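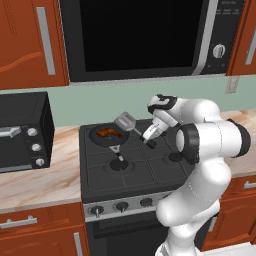

# Re: Rye starter slow after moving to new flour

Hello all,

Thank you for the answers last week. I put the earlier message below, with my replies between the parts, so it is easier to follow.

> You write that the starter needs almost a full day to rise since you
> changed from the Bech rye to the Fidwood one. Is the Fidwood flour sifted?
> Sifted rye has less bran, and in my kitchen it always ferments slower.

Yes, it is sifted. I did not see this on the bag at first, as the word is printed small on the side. The Bech flour was whole grain. So I changed two things at the same time, the mill and the type of flour, and I blamed only the mill. I am sorry for that, and I take back what I wrote about Fidwood in my first message.

On 3/25/21 I divided the starter into two jars. One jar I feed with the sifted flour, the other with the last of my Bech. After 3 feedings the whole grain jar doubles in 5 hours. The sifted jar needs all night, and the top stays flat. The smell is also different: the first is like apples, the second is more like yogurt.

> What water do you use, and how much? A stiff rye starter is fine, but
> please give us weights. "A thick paste" can mean many things.

You are right, I should have written the weights. For each feeding I take:

- 20 g old starter
- 60 g rye flour
- 60 g water, a little warm to the finger

The water is from the tap. I let it stand in an open pitcher overnight, because my mother did so. I do not know if it changes something.

> For the bread itself, I would not go over 900 g of dough in the small
> Drullura tin. It will run over the side in the oven, and burned rye dough
> is very hard to clean.

This I learned already! My first loaf was bigger and I scraped the oven floor for a long time. With 900 g the dough comes to two fingers under the edge, and after proofing it is just at the edge. I now put a sheet of baking paper on the rack below, for safety.

For those who asked for my recipe, I write it here. It makes one loaf in the small tin.

**Evening**

- 50 g ripe rye starter
- 200 g rye flour
- 200 g water

Mix, cover with a plate, and leave on the counter until morning.

**Morning**

- all of the above
- 230 g rye flour
- 200 g water
- 10 g salt
- 10 g dark syrup

1. Dissolve the salt and the syrup in the water.
2. Add this to the bowl and mix with a strong spoon. Do not knead. Rye dough is sticky and kneading does not help it.
3. Grease the tin with butter, also in the corners. Fill it and make the top smooth with a wet hand.
4. Let it rise until you see small holes on the surface. In my kitchen it is two hours, in winter longer.
5. Bake 15 minutes at 480 °F, then 45 minutes at 390 °F.
6. Take the loaf out of the tin, wrap it in a cloth, and wait one day before you cut it.

The waiting is the most difficult part for my family. But when we cut it warm, the inside was like glue on the knife.

> Did you try caraway? I also wonder about the Flestex liner. Some people
> here like it and others say that the crust stays pale.

Caraway yes, one teaspoon, crushed. My children pick it out, so I make it without now. About the Flestex liner: I used it two times. The bread came out very easily, but the sides were soft and pale, as you say. Butter is better for me. Maybe it would work well for a sweet loaf.

I have still two questions for the list.

First, can I mix the two flours for the feeding, half and half, and keep one jar only? I do not have much place in the refrigerator, and I do not like to throw away so much starter.

Second, does anybody keep dried starter for a long time? I dried a thin layer on paper in October and it broke into nice flakes, but I did not try yet to wake it up. I would like to know how much water you give at the beginning, and if you feed it on the same day.

Thank you again for your patience with my English and with my starter.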